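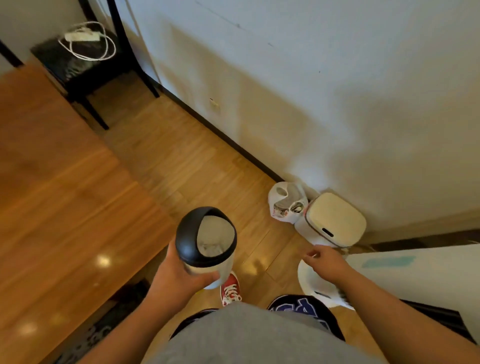 19th November

Equipment plan, table-clearing arm. Budget line is 3,224 and I think we can do the whole first round inside it!

Spent the morning on the task itself before looking at any more catalogs. Scraps on a table, small bin with a swing lid, one hand for the bin and one for the paper. So the real question is one arm or two. Two is what I want. A single arm with the bin parked on the table is what the Diser quote covers, and their gripper opens to 100 mm, plenty for a paper ball.

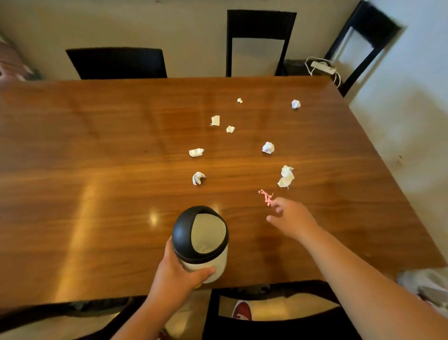 Mixed load: white paper plus the pink shreds, bin held in the left hand.

The shreds are the part I'm excited about. A ball of paper is easy for nearly any finger shape, but thin tangled strands will tell us a lot about which fingertips to buy. Trosura sells soft tips in packs of 20 — cheap enough to wreck a few. Put down 3 packs. Also on the list: spare liners, a clamp mount for the table edge, longer power cables.

Glare is a worry. Glossy wood throws a bright band across the lower left of the table, so I'd like a polarizing filter on the camera before we pay for a better camera. Small money, try it first.

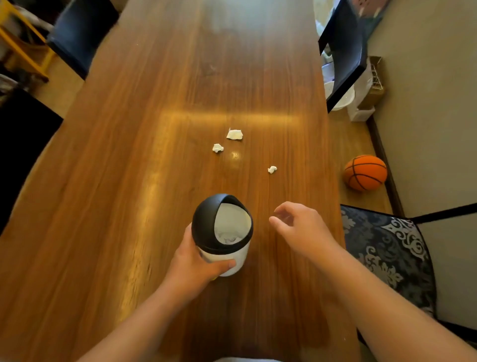
Plomwood read the draft and would hold off on the second arm until June, get the Diser unit running, and put the difference into spare fingertips and a proper mount.

Fair point. I still want the second arm, but the mount moves up the list. Need to ask Diser if the quote includes shipping, and whether the controller can take two arms later on.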